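Search this site
Type a word and press Enter

Why Does Bread Grow in the Oven?

Have you ever seen a ball of dough before it goes into the oven? It is small and heavy. When the baker takes it out again, it has become a big, light loaf. Where did the extra bread come from?

The answer is very small. It is called yeast. Yeast is a living thing, a kind of fungus, so it belongs to the same big family as mushrooms. One yeast cell is so tiny that you need a microscope to see it. In the shop, you can find yeast as dry little grains. The grains look dead, but the yeast is only sleeping.

To wake up, yeast needs water, and it likes the water to be a little warm. If the water is too hot, for example 60 degrees Celsius, the yeast will die and the bread will stay flat.

After it wakes up, the yeast is hungry. Its favorite food is sugar. You do not need to put a lot of sugar in the dough, for flour has starch in it, and part of this starch changes into sugar when the flour gets wet. The yeast eats the sugar and makes a gas. The name of this gas is carbon dioxide. It is the same gas that makes the bubbles in soda.

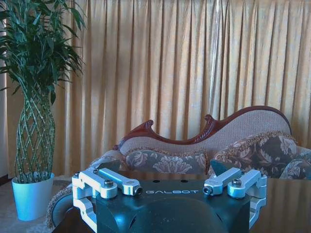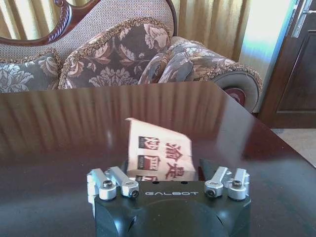
Now the gas wants to go out, but the dough does not let it. When we mix flour and water and push the dough with our hands, it becomes stretchy. The stretchy part is called gluten. You can think of it as many little balloons stuck together. The yeast fills the balloons, and slowly the dough rises. In a cold kitchen in January this can take 3 hours or even more.

In the oven, the gas gets hot and needs more space, so the balloons become bigger one last time. Then the heat kills the yeast, the dough becomes firm, and the holes stay. Look at a slice of bread and you will find them.

Try it yourself

Ask an adult to help you. Put one spoon of dry yeast and one spoon of sugar in a small bottle. Add warm water until the bottle is half full. Pull a balloon over the top and wait. After some time, the balloon will begin to stand up.

Written by Rin Kaneko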